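I met Iveta Jelínek at her shop on a rainy morning, and before I'd even got my coat off she handed me a cup of tea and a box of old letters. She runs Fomomska, a small repair and recycling place in Pristalbridge, but I hadn't come to talk about repairs. I'd come to ask how a person starts a second career at an age when most of her friends are picking out cruises.

"I was a bookkeeper at Rusnák for ages," she told me. "I was good at it. I was also bored out of my mind, and I took that boredom home every night like a bag of groceries."

So what changed? A night class, mostly. Her friend Elīna Eglītis had signed up for a course on fixing household electronics and didn't want to go by herself. Iveta went along for the company (and the parking, she admits - Elīna hates parking). It ran for 10 weeks. Elīna dropped out after 4.

"She still says she discovered me," Iveta laughed. "I let her have it."

She quit in November, with savings she figured would last 8 months. Her sister thought she'd lost it. Her son built her a website with the phone number wrong, and she spent her first weeks wondering why it was so quiet!
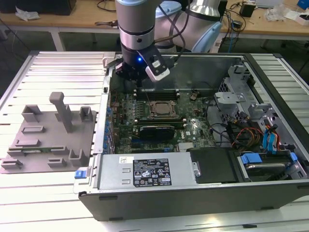
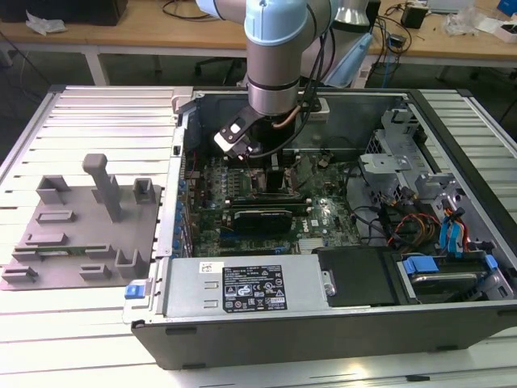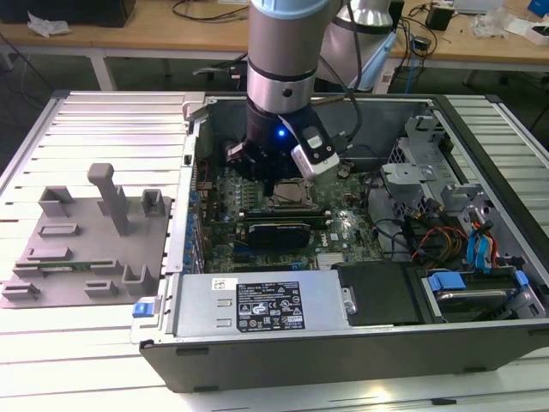

An open desktop tower on its side, with the green motherboard in view.

I asked her about money, which people always seem shy about. She wasn't.

"The first winter was awful. I made 200 dollars one month and I cried in the car. Then I went back in and did my own books, and I could see right there on paper where it was going wrong. I was charging people like they were all my cousins."

She raised her prices, stopped working evenings, and started saying no to anything with a glue gun history. A local furniture store called Colutik began sending its customers her way after she fixed the owner's radio, and things picked up from there.

Does she miss anything about the old job? She thought about it for a long time, long enough that I finished my tea.

"The birthday cakes," she said. "We had a lot of people in that office, so there was always cake. Now I have to buy my own."

I asked what she'd say to someone reading this at a desk they can't stand. She told me to write down that they should take the class first and quit later, and to bring a friend, even one who won't last. Then the phone rang, and she went off to argue with somebody about a toaster.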